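About Promuvura

We help small organisations plan, budget for and buy their first robots. That means colleges, sheltered workshops, packing rooms, the odd museum. If you have a bit of money, a bench and a job you'd like an arm to help with, we would love to talk to you!

Promuvura was started by Alina Munteanu, who had spent years ordering equipment for a technical college and had seen plenty of good kit end up on a shelf. The arm would arrive, and then the gripper wouldn't suit the parts, or the spare fingers had to come out of next year's money. She began writing shopping lists for friends in other departments, the lists got longer, and by the following February they had turned into a business.

We still love a good list. Ours has 1006 lines at the moment, covering everything from mains leads to replacement screws, and we add to it whenever a client asks for something we hadn't thought of.

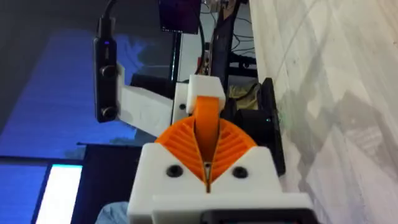

Ribbed orange fingers in a printed white housing, with the camera on its bracket

Grippers are where we get really excited (ask Alina about fingers and you may miss your train). They are often the smallest line in a quote and they decide so much of what the arm can do, so we like to price them first. Printed parts are a joy for a small budget, as long as somebody has put down the hours for printing and fitting them. We budget for 2 spare sets of fingers with every gripper, and we put the camera, its bracket and the cable on lines of their own.

How we work

We begin with your objects. Send us a box of the things you want picked up, or the nearest you can find in a toy shop, and we'll try them on our bench before you spend anything on an arm.
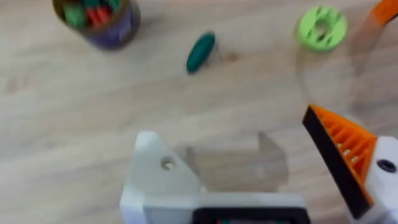
Page last changed: February

After the bench work we write you a plan in 4 parts: what to buy now, what to buy later, what to borrow and what to leave alone. Running costs go in from the start, including training time for your own people. If a cheaper gripper will do the job, the plan will say so.

Our plans have names, mostly because we got tired of job numbers. Gotik was a teaching bench for a secondary school, and Femia a sorting table for a seed library. Ardeleanu is still going and is our biggest so far, with 2 rooms to fit out and a very patient finance office.

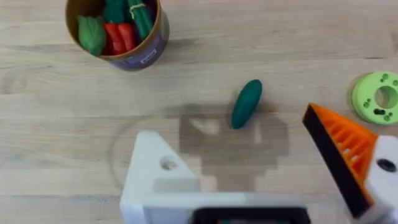
Toy cucumber, a green ring and a canister of play vegetables on the bench

We don't sell equipment and we take no commission from anyone who does. You pay us for the plan, at a price agreed before we start, and you are free to take it to any supplier you like.

Visitors are welcome at the bench. Bring something awkward to pick up!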